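Ticket 1032 – Garkora two-arm sorting kit, right gripper won't let go cleanly
Opened January 5, 2022
Product: Garkora kit, garment sorting package
Status: open, waiting on Girgate support

Hi again! I'm the one who wrote in back in October about the baskets, and this is a new problem, so I opened a new ticket like your auto-reply asked. Short version: picking clothes up off the table is fine, letting them go over the basket is hit or miss. Sometimes the garment drops right in, sometimes it hangs on to one finger and comes back out with the arm.
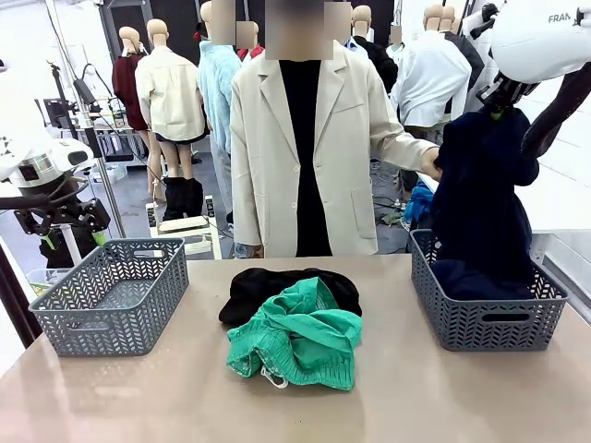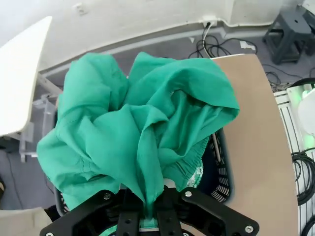
We're trying the kit out for Grelville (they do clothing samples, and they want mixed piles sorted into baskets before anything gets folded). The trial license is good for 2000 picks and I'd hate to burn through the whole thing on a release problem, so I stopped early and started writing stuff down.

What I see. The arm goes down, closes, lifts, moves over the basket, all good. Then the fingers open and on a slippery or thin fabric a fold stays caught on the finger plate. The arm heads home and the garment goes with it, or half of it does and the rest is draped over the rim. Thick cotton is much better behaved. Jackets are fine. Anything with an elastic waist is the worst, and anything with a drawstring is a close second.

The log doesn't show an error, by the way. As far as the software is concerned the drop worked every single time, so the counter goes up and it moves on to the next garment. That part bugs me more than the snagging does.

Stuff I already tried, in order:

Restarted the controller and both arms. No change.

Ran the gripper calibration from the setup menu, twice, since the first time I bumped the table halfway through. It passed. No change.

Wiped down the fingers with a dry cloth. There was lint on them – quite a lot of it – and the next few drops were clean, so I got excited and went for coffee. When I came back it was snagging again.

Turned the grip force down a notch. Snags got better but now it loses heavy stuff on the way up, so I put it back.

Changed the release height. Lower is better for long garments and worse for short ones, because the fingers end up down in the fabric that's already in the basket and grab some of that too.

Swapped the baskets left and right, on a hunch. Made no difference at all, but at least I can say I did it.

Then I did a proper test with one pair of elastic-waist shorts, same basket, default settings: 16 drops, 9 clean. The rest either came back out or ended up on the rim. After that I had somebody stand by the table and guide the fabric with a hand during the drop, and it went a lot better, but obviously I can't sell Grelville a sorting robot that needs a person holding the laundry.

Update, same day. Your first reply suggested the Granström finger pads. I looked them up and the page says they're for boxes and bottles. Are they okay on cloth? My worry is that a rubbery pad grips even harder on thin stuff and we end up worse off. If you have a smooth version, that's the one I'd like to try. I'm also wondering about the holes in the finger plates, and whether a drawstring could work its way into one of those. I haven't caught it happening. I just don't love having holes near strings.

Second update. Found the "shake on release" checkbox under the advanced tab (why is it off by default??). Turned it on. It does help with the shorts, and it also flings light tops clear across the table, so there's probably a gentler setting in between that I can't get to from the menu. Is there a config file for the shake distance? I'm comfortable editing it if you tell me which line.

So, what I need from you guys:

– yes or no on the pads for fabric
– where the shake distance lives
– some way for the software to notice that the gripper isn't empty after a drop, even if it only pauses and beeps at me
– whether my failed drops can be credited back to the trial

I've saved the logs from both arms and can upload them, but the form here rejects anything zipped. Send me a link or an address and I'll get them over to you. I'm leaving the kit set up the way it is until I hear back, with shake turned off and grip force at default.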